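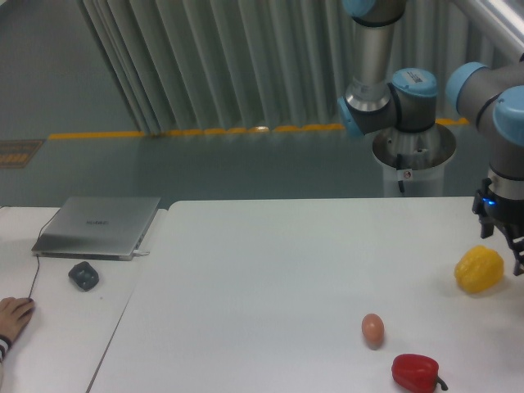

Shelf Life and Surface Marking of Bell Peppers and Eggs Kept on an Open Table

Student project report, food handling course
Group: Olesia Fedoruk, Illia Dovhaniuk, Sugeng Ngau
Supervisor: Blair MacAulay
Submitted 26/09/2024

1. Purpose

Small kitchens often leave produce and eggs out on the work surface between delivery and use. The project compared how red and yellow bell peppers and brown eggs hold up when they are kept that way, and whether contact between items marks them. Bell peppers and eggs were chosen as they are commonly bought together, differ in shape and weight, and do not sit still in the same way on a flat surface.

2. Materials

Peppers and eggs were bought from the Lotcombe market in two lots. The first lot had 35 peppers and 60 eggs. Peppers with soft spots or a broken stem were set aside before weighing. Eggs were checked for hairline cracks with a hand lamp. A Trilteck bench scale was used for all weights. The work surface was a white table with a smooth top, wiped with a damp cloth and dried before each session.

3. Method

3.1 Placement. Peppers and eggs were put down directly on the table, with no tray or liner. A pepper was set down on whichever side gave the steadiest rest. A red pepper lying on its side with the stem pointing outward was recorded as position S. A pepper standing on its lobes was recorded as position L. Eggs were always placed on their side.

3.2 Spacing. In the spaced condition, items did not touch. In the contact condition, an egg was placed against the wall of a pepper and left there. Illia Dovhaniuk checked both conditions at the start and end of each session.

3.3 Storage. Room temperature was held at 70 degrees Fahrenheit. Lights were left on during the day. Items were weighed in the morning, before any handling.

3.4 Scoring. Skin was scored from zero (glossy, firm) to four (wrinkled, soft). Marks on eggshells were noted as present or absent. Two group members scored each item separately and the higher score was kept.

4. Results

Yellow and red peppers lost weight at nearly the same rate. The first visible wrinkling was near the stem in both colors. Position S peppers developed a flat, dull patch on the side that met the table. Position L peppers showed smaller patches at the tips of the lobes, and these scored lower.

Spaced eggs had no new marks. In the contact condition, several eggs had a faint damp ring where they met a pepper that had started to soften. The rings wiped off and left no stain.

Eggs moved more than expected. When the table was bumped, an egg on its side turned in a short curve and usually stopped against the nearest pepper. This changed some spaced items to contact items, and those readings were removed. After removal, 98 readings were left for analysis.

5. Problems

The first scoring sheet had no column for position, so the early entries had to be matched to the notebook by hand. Lahcen Bennani from the Pliseo lab group lent us a second sheet layout, which we used from then on. The second lot of peppers was larger than the first, and the two lots were not pooled for weight loss.

6. Further work

The contact condition should be repeated with a shallow rim or a folded towel to stop the eggs from rolling. Green peppers were not tested. A repeat in February is planned, when the storage room is cooler and the air is drier.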